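Tips & Tricks > Desk and Craft Table > Small Storage

Pens in a cup: how I finally tamed the craft table

I've owned some very fancy desk organisers in my time. There was a Votholm drawer insert (too deep), a Flidoletti carousel that spun beautifully until a lolly wrapper got into the works, and a bamboo thing that went mouldy one wet summer. What do I use now? Paper cups. I'm not even a bit embarrassed about it, and if you've got a sleeve of them left over from a birthday party you're already halfway there.

I started last November, when I went looking for one working biro to sign a school form and pulled 35 pens out of the kitchen drawer. Nine of them wrote. The rest were dried up, chewed, or had lost their lids somewhere behind the couch. So before you buy or build anything, do the sort first!

Clear the table right off. I mean mail, mugs, the lot. A bare, pale surface makes life so much easier, especially with black pens, and you'll spot that missing lid straight away. 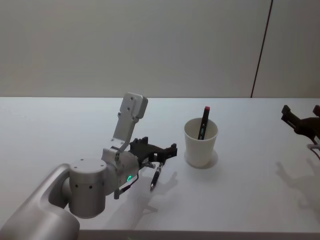 Test before you store

Keep a bit of scrap paper handy (I use the backs of old envelopes) and give every pen a proper scribble. Biros get two goes. If one's being stubborn, roll the tip on the sole of a rubber thong for a few seconds, which sounds mad but works more often than you'd think. Textas get one go, then the bin, unless they're the water-based kids' kind, and those will sometimes come good if you dip the nib in warm water for a moment and leave them capped overnight, tip down.

Lay the survivors out flat with a gap between them, and don't start filling cups until you can see what you've got. It's tempting to shove everything in the first cup going and call it done. I've done that more times than I care to admit, and then you're tipping it all out again the next weekend.
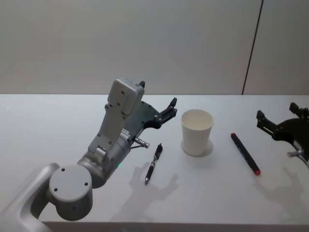

My own rule is one cup for each kind of job: everyday writing, labelling, and colouring-in for the kids. Biros and markers live separately, full stop. A black pen with a clip and a black marker can look like twins when you're grabbing in a hurry, but a red cap on the marker sorts that out nicely, and I buy coloured lids on purpose now. The white paper cup is good for this too, being plain enough to write the category straight onto the side. (Write on it before you fill it. Trust me on that one.)

For anything heavier than a few pens, slip a second cup over the first, or drop a spoonful of dry rice in the bottom. Paper cups are light little things and a tall marker leaning on the rim can bring the whole show down if the ceiling fan's going. Scissors I keep out of them altogether, they're much happier in an old jam jar.

Permanent markers I stand with the cap up, mostly so I can see the colour. Double-ended ones are better lying flat in a shallow tray, and I've got an old Bitby lunchbox lid doing that job. When a cup gets grubby, into the compost or recycling it goes (check what your council takes, as lined cups can be a nuisance) and a fresh one takes its place.
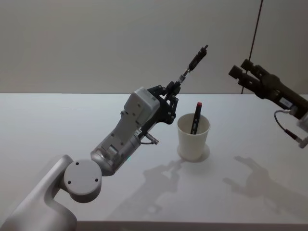
Keeping it that way

- Put the cup where your hand already goes. Mine's beside the phone charger.
- One in, one out. Conference pens count!
- Check the lids click shut before bed, especially in summer.
- Do a quick scribble test at the start of each school term.

Recent tips
Getting texta off a painted wall
What to do with 223 loose buttons
My Benmoussa sewing tin, two years on
Labels that survive the freezer
Untangling the cord drawer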